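June 2019

Tuesday, and my big plan was to get the dishes out of the way before supper. I'd been putting it off since I got back from Canside, where I spent $16 on a jar of Bouchard mustard I did not need (it's very good though!). The kitchen was so gloomy I could hardly tell what was what.
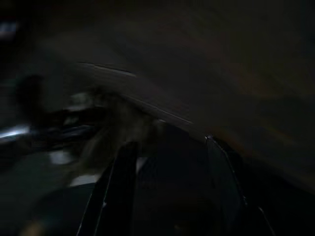

Dark, dark, dark, and one pale streak.

I really do want a better lamp in there. I've wanted one since March, and the one I like at Plirkatell is still $200, so I keep walking past it and sighing. Anyway — dishes. Plates go in the rack first, always, then the odds and ends wherever they'll fit. I like having the oil back by the water filter, within reach of the stove hand, and I will not be moving it, no matter what my sister's magazine says about sunlight.
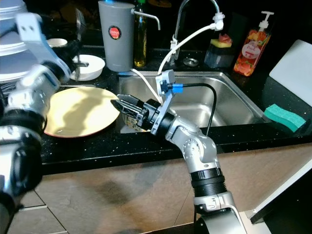
The sink, with the red-rimmed plate on the counter and the glass bottle in the basin.

I'm fond of that plate. It came from the Liditcombe flea market, one of 2, and I still miss the other one. Noodles for supper, with way too much mustard.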